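Module 4: Comic Anecdote and the Reader's Letter
Handout for week six

Course tutor: Femke Van Leeuwen
Seminar group: Thursday, Room 107

This week's session considers the short humorous anecdote as it appears in newspapers, parish magazines and online columns where readers are invited to send in their own stories. Students should read the selection from the Okeler archive before the seminar. It contains letters about disastrous holidays, feuding neighbours and one very long account of a wedding in Neltunholm at which the wrong couple was toasted.

The reader's anecdote has a recognisable shape. The writer claims a personal connection ("my cousin's flatmate"), supplies one or two plain facts to establish trust, and then allows matters to get worse. Names are usually changed. Most published letters are short, and almost all of those in the archive run to fewer than 900 words.

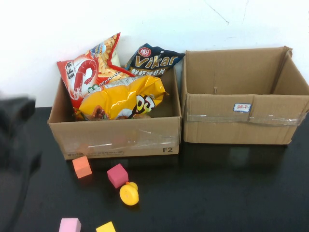
Attention should also be paid to the teller's attitude. Jeanine Postma, in her essay on the Kuusisto letters, argues that readers forgive bad behaviour more easily when the narrator admits to having taken part in it. Students may wish to test this claim against the letter about the stolen canoe.

Terms to know: unreliable witness; escalation; delayed detail; the second-hand story.

Written task

Write an anecdote of no more than 559 words concerning a minor public embarrassment. Real persons must not be identifiable. Attach a brief note on which details were altered and what effect this had on the telling.

The longer essay (2,000 words) is due in October and should be handed in at the Naltora building before 4 p.m.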